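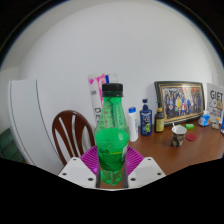 Kusum Dwivedi wrote:

> I'd like to settle the bottle question before the next pickup. At my house we go through a fair amount of soda and they pile up by the kitchen door. I have been rinsing them, putting the caps back on and bagging them whole. My neighbor on Sandhu crushes hers flat and throws the caps in the trash. One of us is doing it wrong.
>
> Also, do the green ones go in with the clear ones? The sheet that came with the bags says "sort by color" on the front and "mixed plastics accepted" on the back.
>
> And what about the labels? I spent most of an evening peeling them and would rather not do it again.

Kusum, thanks for writing this out. I had the same questions from two other people off list, so I'm answering everybody.

Caps: leave them on. The old rule was caps off, and a lot of us learned it that way, but Cimeck changed it when they took over the sorting from Drorkico. A loose cap is small enough to drop through the screens and ends up in the trash pile. Screwed on tight, it goes through with the bottle and gets separated later. Color of the cap doesn't matter. Black, white, green, all fine.

Crushing: either way is allowed, with one condition. If you flatten a bottle, squeeze the air out first and then put the cap on, so it stays flat. What they don't want is a bottle stomped into a disk. Press it from the sides and leave it long. I crush mine now. A bag holds more that way and I make fewer trips to the curb.

Green and clear: keep them separate if you're bringing them to the Kirnham drop-off. They have 2 cages there, one for clear and one for everything colored. Green goes in colored, whatever the shade. For curbside pickup you can mix them. I think the front of the sheet was written for the drop-off and the back for curbside, and somebody printed them together without saying so. I've asked for a corrected one and was told April.

Labels: don't peel them. That goes for the paper kind, the plastic wrap kind and the ones that go up over the shoulder of the bottle. The only exception is a full sleeve that covers the whole bottle from neck to base. Cut those off with scissors and put them in the trash. You can tell a sleeve by whether there's any bare plastic showing. If there is, leave it alone.

Rinsing: a quick one. Empty the bottle, put a little water in, shake, pour out. No soap. I let mine stand upside down in the dish rack for an hour, mostly to keep the bag from dripping on the floor. If you have a bottle with something other than a drink in it (cooking oil, paint thinner, I've seen both), it doesn't go in at all, rinsed or not.

Deposit: this came up last time too. Bottles with the deposit mark still go back to the store machine if you want your money. That machine reads the bar code, so those have to be whole, with the label on, and not crushed. If you crush everything out of habit as I do, set the deposit ones aside first. I keep a separate box under the counter and empty it every 2 weeks.

Bags: 5 to a household per pickup. The hall has a carton of 1,000 that was delivered last month, so there's no shortage. Take a roll when you're by. Tie them with a plain knot, no tape and no wire.

One thing I don't know is what to do with the big water cooler jugs. Mine have been sitting in the garage. If anyone has gotten rid of one through the pickup, please post how.

Mudassar Rizvi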